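3.2 Plates and how they are held

Large plates gave the households in Darstead the most trouble at the table-clearing stage. Of the 88 clearings logged in May, 71 began with the plates. 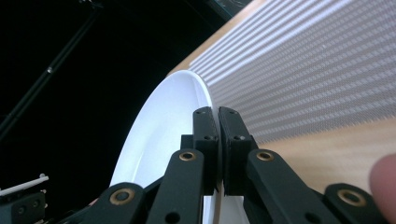

Figure 4. A large white plate held by its rim and steeply tilted.

Bowls were mostly stacked where they stood. Begović coded each lift by grip, rim or base, and Kwofie recoded a subset. The two disagreed on two lifts, both left out of Table 2.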